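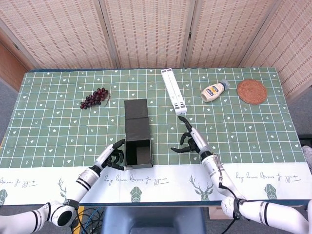 Evening, still too warm to sleep

Grapes for dinner again, because it's August and I can't face the stove! I did manage a proper walk before breakfast though, all the way up to the old wall in Cáceres, and I had the streets nearly to myself. The swifts were screaming over the rooftops and a man was hosing down the steps outside the bakery, so I got wet shoes and a warm roll out of it.

Spent the afternoon on the family papers. I'm up to 1782 now, the year the mill at Elleno changed hands, and the handwriting is awful - whoever kept that ledger must have been riding a mule at the time. I found an entry for 198 sacks of flour and then nothing at all for two months. Flood? Sickness? I went back and forth through the pages until my eyes gave up.

Wrote to the archive in Cevevance to ask if they have the parish books. They take forever to answer, but last time they sent me such a nice long letter (and a bill, ha).

Must buy lamp oil and stamps tomorrow. And call about the roof before the rain comes.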